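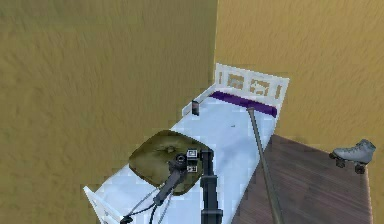 4.2 From making beds to marking them

Serkmont used to employ its housekeeping staff at Kornville to tidy furnished rooms. Since 11/08/2020 it has also employed them to watch a robot practise tidying rooms that do not exist. The rooms belong to Clavemeck, a simulator in which an arm can be sent at a bed all night without anyone having to apologise to a guest. Each morning the staff sit down, open the clips and say whether the job was done properly. We interviewed 10 of them and read the 2512 notes they left in the comment box, a box the designers had expected to stay mostly blank.

The official task is modest. A reviewer presses "pass", "fail" or "unclear", and the next clip appears. The target is 200 clips a shift, set by someone who had timed the pressing of the button and left out the looking. Every interviewee had found a way round this. The commonest was to press "unclear" quickly and then type a long and perfectly clear explanation.

Those explanations are where the old job went. Housekeepers have firm views on bedding and soft furnishings, and the views came with them to the desk. Sveinbjörnsson (the scale we use for rating craft knowledge in written remarks) puts over half the notes in its upper two bands. Many concern matters the software has no field for: whether a seat looks ready for someone to sit on, whether a thing has been put away or merely put somewhere else, and whether a sofa in pale stripes was ever a sensible purchase. The
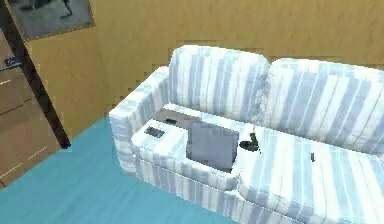
last of these turned up often enough to need its own code in our scheme. We first filed it under "off topic". On a second reading we moved it, as the remark usually came just before a sound point about small dark items on busy fabric and how easily a tired person misses them. What reads as grumbling is frequently the working-out.

The change is felt in the body too. Knees have improved, by general agreement, and necks have got worse. Staff who once shared a corridor and a trolley now share a row of screens, and several said they talked less, having discovered that they had previously talked mainly while folding. Pay stayed where it was. The job title grew by two words, neither of which anyone could recall when asked.

Disagreement between reviewers was treated by management as error and by the reviewers as the interesting part. Bedrooms caused most of it. Where exactly a pillow stops being on the bed in the proper sense, and starts being on the bed in the sense that a coat is, was argued over through most of January.
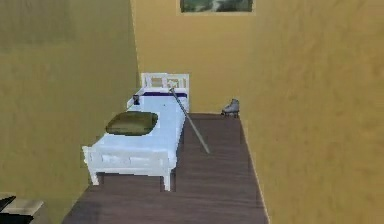
One reviewer told us that the argument was never about pillows. She had spent years being told by supervisors what a finished room was, she said, and had now been asked for the first time, by a machine, and did not intend to hurry her answer. Another held that the machine had not asked anything and that the supervisors had just moved further away.

We side with both. The reviewers' judgement plainly shapes what the robot is rewarded for, yet they are never shown the result, and a fail given with great care looks the same in the log as one given at the end of a long shift. Nor does the log distinguish a hard case from a clip with nothing to judge. Reviewers receive these as well, and must press one of the same three buttons. Their notes on such clips are short. "Wall" is typical, and "nice wall" was recorded by two people independently.

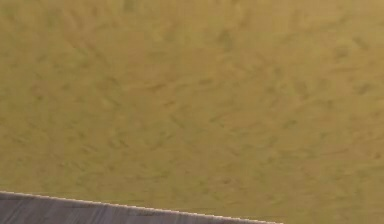
Figure 3. A Clavemeck view with mottled yellow surface and the edge of a grey surface.

Clips of this sort count towards the daily target in full, and we found no reviewer who wished to see them removed.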